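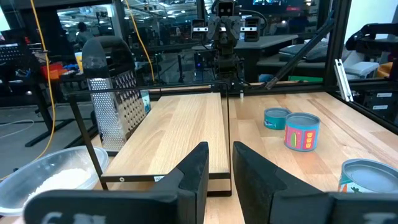 A box grater and a clear bowl on a light wood tabletop.

I'm going to say something that will get me some looks at the Vustbridge Dumpling Festival this September: I liked it better when it was small. I know, I know. Everybody says that about everything. But hear me out, because I've gone to this thing for 17 years and I think I've earned one long complaint.

When I started going, the whole festival was one street and a parking lot. You parked by the feed store, you walked down, and you ate standing up next to people you sort of knew from the pharmacy. There was a band (not a good one) and a folding contest for kids. I once came in second in the adult contest, to a retired dentist, and I still have the ribbon in a kitchen drawer with the takeout menus.

Last year they went for a record. The longest dumpling table in the state, 1,000 seats, all the way from the library to the Ogola bridge! And sure, it looked great from the hill, and I took the same photo everyone else did. Then I tried to get lunch. I stood in line for 2 hours. By the time I sat down, the pork ones were gone and the couple beside me had given up and were splitting a pretzel.

What bugs me is what got pushed out to make room. The Zanovska bakery stall used to be right in the middle, with the potato pancakes and that sour cream I think about all winter. They got moved behind the bank, where you only found them if you were looking for a restroom. Same with the folding contest. It ran at nine in the morning, when half the kids in town were still in pajamas.

Po-yen Hsueh, who has run the scallion pancake booth for as long as I've been going, told me he sold fewer pancakes last year than in the year it rained. Crowds that size come for the table, he said, and then they go home. He wasn't even mad about it. I was mad for him.

I get the other side, I do. The hotel fills up. Gorker paid for the stage and the fireworks, and nobody else was offering to. My sister-in-law runs a gift shop on Main, and it was her best weekend of the year, so I keep my voice down at her house.

But would it kill us to take a year off from breaking records? Put the bakery back in the middle. Run the contest at noon. Give the little booths the good corner, charge 5 bucks for parking if the money's tight, and let the long table be as long as it needs to be to feed whoever shows up. I'd still go if they don't, obviously. I'll be the one behind the bank with the potato pancakes.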